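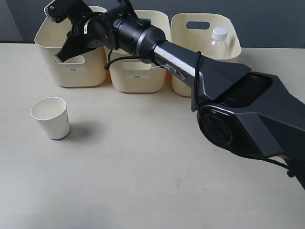
*Sorting task, wrist over the middle bin and one finger down in the left one.*

**Arm drifts left on replay after hand-guided demos. Three bins, one cup, one bottle**

posted by **benchleft**

I'm teaching a tabletop arm to sort things into three bins. I record by hand guiding: put the arm in free-drive, push it through the pick and the drop, close the gripper with a foot pedal. The recorder is Zumameck and the policy is trained on 200 demos.

The right bin is fine. For the left bin, the arm goes to the correct side and then comes down too close to the rim, and on some runs the finger touches it. The error is around 15 mm and always in the same direction. Playing back a raw demo with no policy involved does the same thing, so I don't think it's the training.

Gripper mass in the config is 470 g, taken from the data sheet. Is this a calibration problem, or something about the way I record?

---

**munteanu_fork**

Check the payload first. If 470 g is the bare gripper, it leaves out the bracket and the cables. With the wrong mass the arm sags or floats in free-drive and you correct for it with your hand without noticing. The encoders record the pose you forced it into. On replay your hand is gone and the controller settles somewhere else.

Take the gripper off with its bracket still attached and weigh the lot. Mine came to 328 g more than the config said. Set the center of mass too, then run free-drive and let go in three or four poses. It should stay where you leave it.

Two other things:

- The cable loop at the wrist hangs in a shallow curve in your setup. Over the left bin the arm is reaching farther, and a cable that pulls there will give you an error on one side only. Clip it closer to the forearm, but leave enough slack for full wrist rotation.
- Hold the arm above the wrist when you guide it. Pushing on the gripper body twists the last joint a little, and that ends up in the recording.

Don't retrain until a raw replay lands where you want it. The old demos for the right bin can probably stay. I would redo all of the left ones.

---

**zondville_lab2**

I'd drop hand guiding and use a remote. We switched to a Gister leader arm last January and the rim problem went away, because the follower is under its normal controller the whole time it records. It's slower at first. Expect to throw out your first afternoon of demos.

If you have a wrist camera, it also keeps your hands out of the view.

---

**pedalpusher**

Tape the bins down. Mine moved every time I bumped one and I blamed the arm for a week.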